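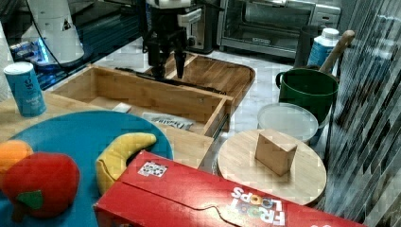 Babatunde Ekpo told me a loan player decides in the first week whether he's staying in his head or only in his car. Start with that. Pause. Then say hello.

Who I am – keep short. Trindurthorpe, loans and short-term deals, came over from the academy side. Skip the college stuff.

Why loans. We don't have the money to buy. Bigger clubs have kids who need games. Sounds easy. Last window we had 34 names on the list in July and most of them were gone before we'd even called. Udura got two of ours. (Don't name the players, one of them may be in the room.)

The list. How it gets built:
– position first, then minutes. A 19 year old with no minutes is a guess
– who's the coach at the parent club, does he pick up the phone
– injuries. Ask twice. Ask the physio, not the agent
– wages, and what share we pay. Get it in writing early

Tell the left back story here. Medical done, shirt printed, then the recall clause turned out to say any time, we'd read it as January only. He played 9 games and went back. Our fault. Read the clause out loud to somebody else before you sign, that's the rule now.

Slide with the calendar. Move quick, they can read it.

Software – somebody will ask. We use Memo for the calls, who spoke to whom and when. Before that it was a spreadsheet plus my phone. Don't turn this into an ad.
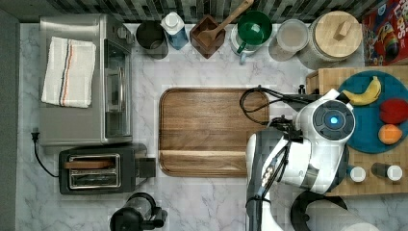 So how do you tell a kid he's not starting? Chowdhury asked me that after the last version of this talk and I gave a bad answer. Better answer: before the team sheet goes up, in person, two minutes, and with a reason he can work on. Then call the parent club the same day so they dont hear it from the agent.

Parent club contact. Weekly call, same time, even when there's nothing to say. Send clips. Send the bad ones too. They trust you more the next window.

Housing. People laugh but it's half the job. Away from home, first time, no car sometimes. We had one kid on a 200 mile round trip because the lease fell thru. He was tired by October and it showed in his second halfs.

Fans. They hear "loan" and think he doesn't care. Get him out to a school visit early, let him take a few questions. Helps when the first bad game comes.

Money, if there's time. Appearance fees, penalty if he doesn't play enough – we've paid that once, hurt. Drop this part if we're past 35 minutes.

Questions. Likely ones: option to buy (only if the price is fixed up front), keepers on loan (emergency rules, check before I go on), why not more women's team loans (we should, two talks open now, can't say which clubs).

Water. Clicker battery. Leave the email slide up.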